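Home | About us | Vacancies | Take part | Contact

March
Posted by the Clanengate office

Participants wanted: everyday cups and how people pick them up, stack them and put them away

Clanengate is looking for 60 adults to take part in a study of plastic drinking cups at our rooms in Berance. The work is simple and is done standing or sitting at a table. You will be asked to handle ordinary cups, move them from one place to another, stack them, fill some of them with water, and tell us which ones you found easy and which you didn't.

The study has been set up with Meijer, who make tableware for canteens, nurseries and day centres. They want to know how the shape of a cup, its rim and its colour affect the way it is used over a normal day. The results will go towards a new range called Brorken. You don't need to know anything about tableware to take part, and you won't be asked to buy anything.

What you will do

Each person comes in for one visit lasting 2 hours, with a break in the middle. In the first part you will set out cups on a plain table, following a short printed list. In the second part you will clear the table again and put the cups in a rack or a washing-up bowl. Some cups are solid colours and some are see-through. We are interested in whether people reach for one kind before the other, and in whether see-through cups get missed when a table is cleared in a hurry.

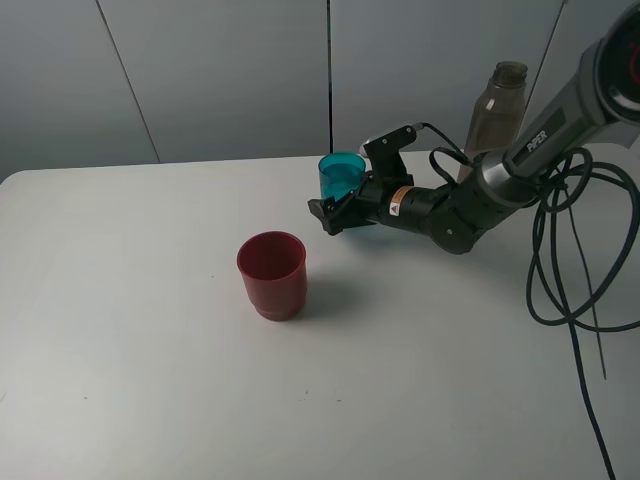
You will work at your own pace for most of the visit. There are two short timed rounds near the end. If you would prefer to leave these out, tell us when you apply and you can still take part. Between rounds you will fill in a form with tick boxes and a space for comments. The form is available in large print.

Notes will be taken during the visit and your hands will be filmed at the table. Your face won't be filmed. Recordings are kept under a number and your name isn't stored with them. You can stop at any time, and if you ask us to delete your recording within 6 weeks of your visit we will do so.

Who can apply

You must be 18 or over and able to get to Berance by your own means. We would like to hear from people of all ages, left-handed people in particular, as we have very few so far. People with arthritis or a weak grip are welcome. Please mention it on the form so that we can put out a chair with arms and allow more time.

We can't accept anyone who works for a maker or seller of tableware, or who lives with someone who does.

Payment

You will be paid 165 euros for the full visit. Payment is by bank transfer after your visit, so bring your account details with you. Travel is not paid separately. Tea, coffee and water are provided in the break. If you leave before the break you will receive half the amount.

Times

Visits start at 9.30 in the morning or at 1.30 in the afternoon. A small number of evening places are kept for people who can't come during working hours. The rooms are on the ground floor and there is a step-free entrance from the car park.

How to apply

Fill in the form on the Take part page, or ask for a paper copy at the front desk. Give your age, which hand you write with, and whether you would like a morning, afternoon or evening place. We reply to everyone, including those we can't offer a place. Applications close at the end of the month, or earlier if all the places have been filled. Please don't turn up without a confirmed time.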